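Two-arm flower bunching cell from Karis -- anyone seen a real throughput number?
Small Automation Forum > Light Assembly and Packing

brinepump
Posted June 25, 2026

We do silk arrangements for hotels and wedding rental outfits. Karis has been calling us since March about their Emano cell: two arms, a camera on each wrist, table, software, and a monthly service plan. The pitch is that it picks mixed artificial stems off a table and bunches them. Their brochure says 60 bunches an hour "in typical conditions" and doesn't say what typical is. Our slow season is 1000 bunches a week and we have good people doing it by hand.

Has anyone here bought one, or talked somebody else out of it?

toggleclamp_ed
I haven't bought it. I looked at it next to the Lepik, which is one arm and a lot cheaper. The Lepik only wants single stems fed to it in a rack. If you have to rack them first you've already done half the job, so I passed on both.

ottoman_weld
I'd ask what they count as a bunch. Two of the same flower held together is a long way from a finished arrangement.

brinepump
Good question, and I asked it. They sent me these along with the quote.
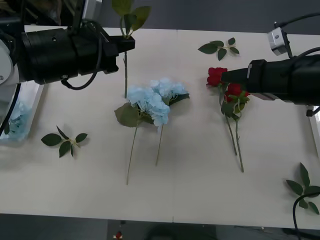
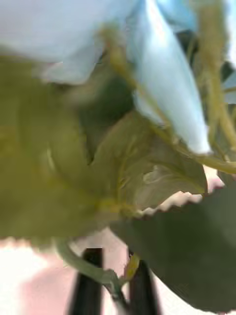
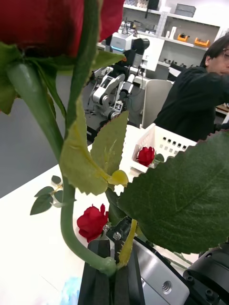

My contact says it handles "all common stem types." I asked for a list of the stem types. Still waiting on that. I also asked for an hour of video with no cuts and got a two-minute one with music on it.

fennel_and_rust
Those are loose flowers on a bare table with lots of room between them. What do yours come in? Ours arrive in cartons of 168, jammed in head to tail with the leaves all hooked together. Pulling one out without stripping a leaf is the hard part of the job.

I'd also worry about leaves. Look at the second picture, from the wrist camera. It's nearly all leaf and petal right up against the lens. If that's what the software has to work from, I want to know how it decides where the stem is.

kipperline
I'll disagree a little. In that same shot the stem is between the fingers, leaves or no leaves. And there's a second view in the first one that takes in the whole table, so it isn't stuck with the wrist cameras. We run a Dradus cell on cable ties and the close-up view looks like garbage to a person half the time. The machine does fine with it.

fennel_and_rust
Cable ties don't have leaves. And a stem between the fingers tells me it got hold of one. Doesn't tell me how many tries it took, or if a leaf came along for the ride. In the third one there's a leaf tip pinched in there next to the stem. On silk roses that's a crease, and my customers send creases back.

kipperline
Fair on the leaf tip, I missed that. I'd still take a demo before I wrote it off.

toggleclamp_ed
Price out the service plan before anything else. The quote I got was $209 a week on top of the lease, and "remote retraining" was extra whenever you added a new product. We add new products every month.

brinepump
Same weekly number on mine. The retraining is on page four in small type -- thanks, I'd skimmed right past it.

Plan for now is to ship them two unopened cartons, mixed roses and hydrangeas, and ask for one continuous run with the rejects left on the table. If they say no I'm done with it.

ottoman_weld
Mark the cartons and tape them in a way you'll recognize. Ask who loads the table, too. If somebody is standing there untangling stems for the robot, that's a wage you're still paying.

brinepump
Will do. I'll post the count when I have one.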